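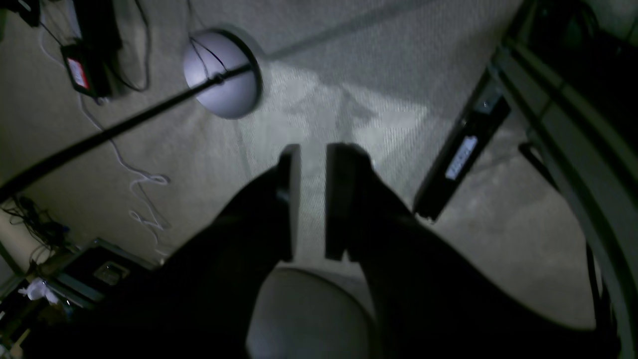
Saven publishes results of gripper comparison, opens second round to outside labs

SKODPORT - Saven, a maker of test fixtures and control software for small robot arms, has released the results of a comparison of two parallel grippers and three wrist cameras. The work was done over the winter at the company's Skodport office and was finished in January. The full results, including logs from every trial, can be downloaded from the Saven website at no charge.

The grippers tested were the Amari two-finger model and the Renaud wide-stroke model. Each was mounted on the same arm, run by the same controller and given the same set of pick-up jobs, with the objects placed directly on the floor. Each gripper made 300 attempts.

"Most of the published numbers we could find were taken on a clean, flat bench," said Tülin Altıntaş, who led the testing. "Our customers are asking about carpet, cords and whatever happens to be lying next to the thing they want to pick up. We wanted figures for that."

The Amari gripper did better on thin and flat objects. The Renaud gripper did better on soft objects and was less affected by small errors in approach height. On cables, the two were close enough that Saven does not name a better one. Most failed cable picks with either gripper came from the fingertips stopping too high above the carpet, and the report includes a table of tip heights for anyone who wants to repeat the work.

The camera part of the comparison looked at how well an operator could judge the gap between the fingers and the object using the wrist view alone. A wider lens showed more of the surroundings but also took in more of the arm, and operators were slower with it on small objects. Dark fingers against a light floor were easy to follow with all three cameras. Glare was a bigger problem than the company had expected - a single bright lamp near the work area was enough to upset the automatic exposure on one of the three, and 166 trials with that camera were run again with exposure fixed by hand. Both sets of trials are in the download.

Saven sells fixtures that fit both grippers. Neither Amari nor Renaud paid for the tests or saw the results before release.

A second round will start in the spring and will add two controllers to the comparison. Saven is looking for outside labs to run the same jobs on their own arms. Labs that take part will get a set of 100 test objects and a printed copy of the procedure, and will be asked to return at least 200 logged attempts per gripper.

"We would like to see somebody get different numbers from ours," said Lionel Tessier, head of product at Saven. "Then we can look at the setups side by side and find out why."

Labs can apply through the contact form on the Saven website. Press questions should go to Lionel Tessier at the Skodport office.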